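Mandside Site Water Use Records

Meter readings and fixture notes from non-domestic buildings, for people working on water saving.

Overview

Mandside is a set of water meter readings from 40 buildings, with notes on the taps, toilets, urinals, tanks and pipework in each one. The buildings are offices, schools, small workshops, two leisure centres and a handful of shared units on trading estates. All of them pay for water by meter.

The set was put together to help facilities teams and researchers answer ordinary questions: how much water a building uses overnight, whether a fitting change shows up in the readings, and how soon a leak could have been noticed. It is small compared with what a water company holds, but the fixture notes are fuller than most.

What is in the release

readings.csv holds the meter readings, one row per building per interval. The interval is 20 minutes.
buildings.csv holds one row per building: type, floor area band, number of floors, usual opening hours, and whether there is a kitchen, showers or outdoor taps.
fixtures.csv holds the survey of fittings. One row is one fitting.
events.csv holds known events, such as a repair, a closure, a change of fittings or a tank being drained for cleaning.
photos/ holds a small number of pictures.
CHANGES.txt lists what has altered between versions.

The fixtures file has 3005 rows in the current version. Earlier versions had more, and the difference is duplicates that were entered once by the surveyor and again from the building's own asset list.

Columns in readings.csv

building_id: a short code, the same in every file.
start_time: local clock time at the start of the interval. See the note on clock changes below.
litres: volume through the main meter in the interval.
source: "logger" if it came from a pulse logger, "manual" if it was read by eye and spread across the gap.
flag: blank, or one of the codes listed under Quality checks.

Columns in fixtures.csv

building_id, floor and room_type: where the fitting is. Room numbers have been removed.
kind: tap, toilet, urinal, shower, outdoor tap, dishwasher, tank or other.
flow: measured flow in litres a minute, or flush volume in litres for toilets. Left blank where it could not be measured.
method: "jug" for a timed fill, "label" if taken from the fitting itself, "estimate" otherwise.
condition: good, worn, dripping or out of use, as found on the day of the survey.

How the readings were collected

Most buildings had a pulse logger clipped to the existing main meter. The loggers store readings locally and send them in overnight. Where the signal was poor, readings were downloaded on a visit. In five buildings the meter had no pulse output, so those have manual readings only. Leave them out of any work on night flow.

Surveyors walked each building with a jug, a stopwatch and a paper form. The form was typed up afterwards. Toilets were not dismantled, so flush volumes come from the label or the cistern size, and a cistern that has been adjusted by hand may be wrong in the file.

Sites were invited through the Georgiev programme, a small grant scheme for water saving in workplaces. Buildings that took part had already shown an interest in cutting their use, and their fittings are probably better looked after than the average.

Quality checks

Each reading was checked by a script and then, if flagged, by a person. The codes are:

G: gap filled from the reading on either side.
N: negative step in the meter, normally a meter exchange.
H: unusually high, checked and left in.
Z: a long run of zeros during opening hours, not explained.
C: affected by a clock change.

Rows with an N flag have litres left blank. Rows with an H flag are real as far as we can tell. Many match a burst or a stuck float valve in events.csv, but not every event was reported to us.

Night flow

For each building we give a column called night_base in buildings.csv. It is the lowest steady use between 01:00 and 04:00, taken as the median over the whole period. A night_base above 200 litres an hour was treated as a likely leak and passed to the site contact. Some sites found a leak and fixed it. Others found a urinal flushing on a timer all night, and a few never replied. Where we know the result, it is in events.csv.

Grudus, the larger of the two leisure centres, tops up its pool overnight and should be treated separately. Its night_base is given but should not be compared with the others. The school buildings show very low figures in August, and we suggest leaving that month out if you want a term-time figure.

Splits

There is no official split. If you are training a model to spot leaks, split by building and not by row. Readings from the same building are very alike from week to week, and a split by row will give scores that look much too good. The Ara baseline in the baselines folder holds out eight buildings, and the list is in ara_holdout.txt. It uses only time of day, opening hours and the previous day's readings.

Known problems

Clock changes are handled by local time, so one hour appears twice in autumn and one is missing in spring. Both are flagged C.

Two buildings share a supply pipe. Their readings were separated by using a sub-meter on one of them, and small negative values in the other have been set to zero.

The "other" kind in fixtures.csv is untidy. It includes water coolers, plant room fill points and a few things the surveyor could not name.

Rainwater systems are not metered in any of the buildings. A site with a rainwater tank for toilet flushing will look better in dry weather or worse in dry weather depending on how the mains top-up is set, and we have not tried to correct for it.

Photos

The photos folder is small and is not tied to the readings. File names do not carry building codes. Pictures may be reused under the same terms as the rest of the release. 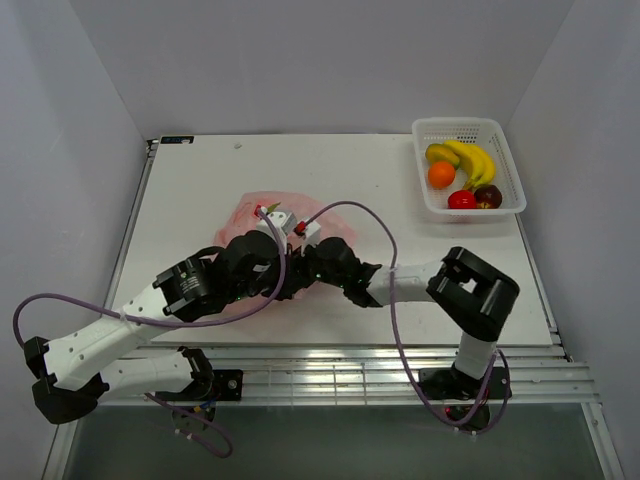
Two robot arms over a crumpled pink plastic bag on a white work surface.

Privacy

Building names and addresses have been removed, apart from Grudus, which agreed to be named. Floor area is given in bands. The readings can show when a building is occupied, so please do not try to work out which site is which. If you think you have recognised one, do not publish the match.

Loading the files

All the tables are plain comma-separated text in UTF-8. Blank means missing. Zero means zero. Read building_id as text, as several codes start with a nought and spreadsheet programs will remove it.

Licence and credit

The data may be used, copied and adapted for any purpose, provided that Mandside is credited and changes are stated. Please give the version number from the top of CHANGES.txt in any report.

Corrections are welcome through the issues page. Include the building code, the start time of the first affected row and what you think is wrong with it. Fixes to readings go into the next version, and old versions stay available.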